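Clear Storage Box, Shallow, for Snacks and Pouches

From the Andeck range by Cikasora
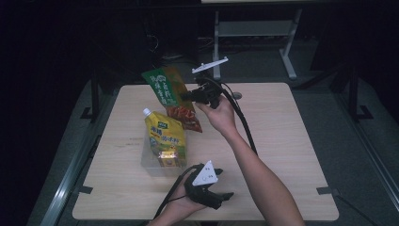 The Andeck shallow box is a clear plastic tray for the odds and ends that never stand up properly on a cupboard shelf. It suits snack bags, spout pouches, small cartons, stock cubes and sachets. The sides are low enough to reach over and high enough to keep a pouch from tipping when the box is pulled forward.

We have sold a box in this shape since 2004. The present version has a slightly thicker base than the old one and a smoother rim. It will stand next to older boxes on the same shelf, but the two do not stack together, so please order all new ones if you want a stack.

Filling the box

Put tall things at the back and small cartons at the front where you can read the labels. Pouches with a screw cap should go in upright with the cap closed. Snack bags can be stood behind them or laid across the top. A bag that is puffed up with air takes more room than you would think, and two large ones will usually fill a box on their own.

For lunch boxes and after-school food, many customers keep one box on a low shelf and refill it from a bigger store cupboard. It can also be carried to the table and put back afterwards. There are no handles, so hold it by both short ends.

Details

Material: clear plastic, no lid
Sold in: packs of 2, or a case of 12
Use: cupboards, larders, worktops and fridge shelves
Not for: freezer, oven or microwave
Lid: sold separately, see Rosach flat lid below

Cleaning

Wash by hand in warm soapy water and dry with a soft cloth. Scouring pads will leave marks that show up badly on clear plastic. If something sticky has leaked into the corners, leave the box to soak for ten minutes before wiping. We do not recommend the dishwasher, as the sides may cloud over time.

Ordering and returns

Single boxes are not available. Cases are sent in one carton with paper between the boxes. If a box arrives cracked, keep the packing and write to us with your order number, and we will send another. Unused boxes can be returned in their original wrapping. The snack bag, pouch and small carton shown are not supplied.

Shelf labels fit on the front face and peel off cleanly if the plastic is dry when you put them on. They come in plain white only.

Related items

Rosach flat lid, clear
Andeck deep box, clear
Andeck shelf labels, white
Kettle tea and coffee tray
Rosach cupboard riser

Contact us | Delivery | Returns | © Cikasora | Back to top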